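Falura Controllers > Faults and Recovery
Thread: Push rod drives into board after protective stop, no force trip

rannamalai
Posted 2022-02-14

Tabletop pushing cell. Six-axis arm, rod end effector, maple board on a perforated table, small plastic blocks. The task is planar pushing, so the rod tip runs at a fixed height over the board and only X and Y are commanded.

Fault: after a protective stop and resume, the tip comes back low. On two occasions it dug into the board at the first approach. The force limit did not trip either time. The controller logged 166 (position deviation) after contact, well after it was of any use to me.

Settings:
Resume mode: continue from last waypoint
Tool payload: set from the rod and adapter on a scale
TCP: taught in May, not touched since
Z floor: set in the application, not in the safety config

Cold starts are fine. I only see it after a stop.

gukholm_cell3
Re-teach the TCP. A TCP from May on a long rod is not a TCP. If the rod has moved in the clamp you will get exactly this.

rannamalai
Checked with a pin before posting. Error is inside what I can measure by hand. Also, a bad TCP would show up on cold starts.

gukholm_cell3
Not if the rod slips when the brakes engage. Mark the rod and the clamp with a paint pen and look at it after the next stop.

bickerstaff_d
I would look at the Z floor first. If it lives in the application, it is gone while the program is halted and it may not be evaluated on the first move after resume. We had the same thing at the Bloxham site on a dispensing cell. The resume move is generated by the controller, the application never sees it, and your floor is not applied until the next waypoint.

Put a safety plane in the safety config, a little below working height. It will stop the arm whoever generated the move.

Dean Bickerstaff

orico_tech
Disagree with making the plane the fix. The plane is a backstop. You still have a resume move going somewhere it should not, and all you have done is swap a 166 for a plane violation. Find out why the target is low.

bickerstaff_d
I did not say it was the fix. I said do it first. He has a rod going into a board with no trip, and someone reaches over that board to reset blocks.

rannamalai
Plane is in. Paint mark is on.

Results from today. I forced stops at the start of a push and resumed each time. Paint mark did not move, so the clamp is cleared. The plane tripped on 3 of the resumes. All of those were stops taken during the descent, none during the lateral push. 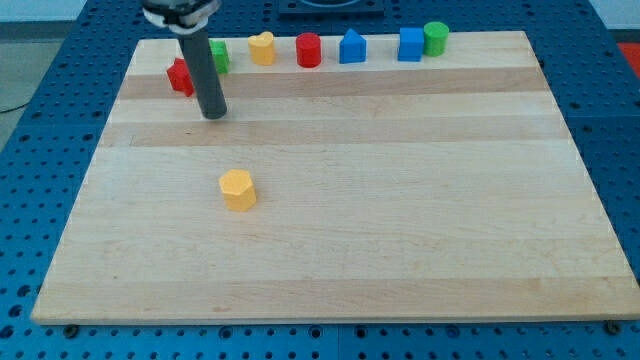

The push itself uses a relative offset in Z from the current pose. When the stop lands during the descent, the program re-reads the current pose on resume and applies the offset again from there. So the target is low by whatever part of the descent was already done. It is my code, and the controller did what it was told.

orico_tech
That accounts for the position. It does not account for the force limit. What is it set to?

rannamalai
99 N, the default from the cell template. The rod will mark maple at well under that.

orico_tech
Then it never had a reason to trip. For light blocks I would go down to the lowest value that does not nuisance trip during acceleration, and do a slow approach for the last part of the descent.

gukholm_cell3
I still would not trust a clamp on a round rod without a flat or a pin. Cleared today is not cleared next month.

rannamalai
Fair. Adding a flat.

Changes made:
Descent target is now absolute, in the board frame
Resume goes straight up to clearance height, then restarts the whole push
Safety plane stays
Force limit lowered, still tuning it

Almost every nuisance trip so far has been on the retract, so I have cut acceleration there and left the rest alone.

bickerstaff_d
Check the retract with the rod against a block. If it is loaded sideways when you stop, going straight up can drag the block or tip it. Minor on a bench, but your reset logic will assume the block is where it was.

rannamalai
It does assume that. I will re-read block poses after any stop before restarting. Leaving this open until the force value is settled.

Ravindran Annamalai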